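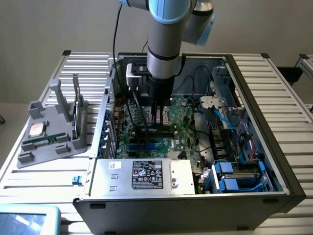
Unit 4: When the bench changes – automation in computer repair and recovery

In this unit we look at a workplace that most of you will know from the outside only: the place where old office computers go to be repaired, upgraded or taken apart for parts. We have studied car plants and warehouses in the first units, and there the work was already divided into small steps before any robot came. In repair work it was different. One technician took one computer and stayed with it until it was finished. For this reason it is a good case to ask what happens to a job when only some of its steps are given to a machine. Consider the step where the gripper is over the processor socket of an open tower, and the processor chip and a memory module are held in a grey 3D-printed fixture beside the case. To a technician this is a very ordinary moment, perhaps a few seconds of the day. For the robot it needs a fixture, and somebody had to design that fixture, print it, and decide where each part should rest.

The case: Urquhart's repair hall at Findton

Urquhart is a middle-sized firm which buys used desktop computers from schools and offices. Its repair hall is in Findton. Before the change, the hall had a staff of 105, and most of them were bench technicians. The robot cells were supplied by a company called Mullitz, and the software which gives out the work orders is called Trovorgate. The first cells started in February, after a trial on the night shift.

The output before the trial was 739 computers in a week. The target written in the contract was 740 with fewer people on the benches. Students often laugh when they see these two figures together, but please think about them seriously. The firm did not want more computers. It wanted the same number of computers, with the technicians moved to laptops, where the profit is better. If you read only the output figure, you would say that nothing has changed in the hall.

What the technicians did before

A bench technician opened the case, cleaned it, tested the board, changed memory and processor when the order asked for it, closed the case and signed the sheet. The order of these steps was free. Many people had their own way, and they learned it from whoever was sitting at the next bench. This is what we called tacit knowledge in Unit 2. For example, experienced technicians could feel with the fingers when a memory module was not seated properly, and they corrected it before they had really thought about it.

What they do now

The work is in three parts. First, a person opens the case, moves the cables out of the way and puts the parts in the fixture. Second, the cell does the placing. Third, a person checks the result, closes the case and signs.

You will notice that the signature is still a human one. In the interviews this was the point which came up most often. Several technicians said that they do not like to sign for a processor they did not place themselves. The management answered that the cell keeps a record of each placement, and so the signature means only "I have checked". The technicians did not agree that these are two separate things. We will come back to this in the tutorial.

The preparation of cables is also worth your attention. Inside a desktop tower the cables do not lie in the same place twice, and some of them cross the board. A person pushes them aside without a plan. In the new system it became a named task with its own line in Trovorgate, and at first it was given to the newest staff, as if it was simple. After a few weeks the supervisors moved experienced people back to it, for the reason that a badly placed cable stopped the cell and everybody behind it had to wait.

Skills: lost, moved or new?

In the reading you met the word "deskilling". Be careful with this word. At Findton we can find evidence for it: new employees do not learn to place a processor by hand, and when a cell is out of service they must ask an older colleague. But we can also find skills which were not there before. Two technicians now draw and print the fixtures for different board types. They had no training for it in the beginning and they were not paid more for it until the union raised the question. My own opinion is that the second fact is as important as the first. New skill without a new pay grade is a very common pattern, and it is easy to overlook it when we ask only how many jobs were lost.

The rhythm of the day also changed. Earlier a technician could slow down for a difficult computer and be quicker with the next one. Now the cell asks for the next case at its own speed. Some people like this, they say that the day goes faster. Others said that they have nobody to talk to, as the benches were moved apart to make room.

For the tutorial on Wednesday, March 22, 2023

Please read the interview extracts in the course folder and prepare short notes on the following.

Who is responsible when a placed part is later found to be faulty? Give the view of the technician, the supervisor and the supplier.

Which tasks in the hall were invisible before the cells came, and how did they become visible?

Should fixture design be a separate job, or a part of the technician's job? Think about pay as well as about training.

Bring the notes on paper – one page is enough. The group which has the supplier's view should also look at the service agreement, sections on downtime and on access to the records.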